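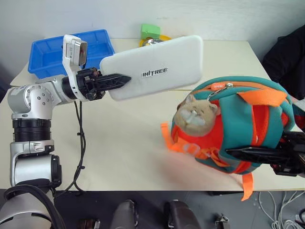
White box held above the table, with UNITREE printed in black.

Category: Reading Diary / Comics

26/09/2023

Today I finished the third book of Skandance, 115 pages in one evening. I bought it in the small shop in Clostomstead, where the old issues cost less than in Flekport.

In this part the river queen wakes her drowned army and marches to the gate of Shehu. The gatekeeper has lost his voice, so he cannot warn the city. I had to read this chapter two times – the names of the brothers are very similar, and I mixed up who was the traitor. The colours of the battle I liked very much. The ending I liked less, it comes too quickly.

The fourth book comes in October. I have put 30 pounds aside for it and I will try not to read the reviews before.

We use cookies to improve your visit. Accept | Settings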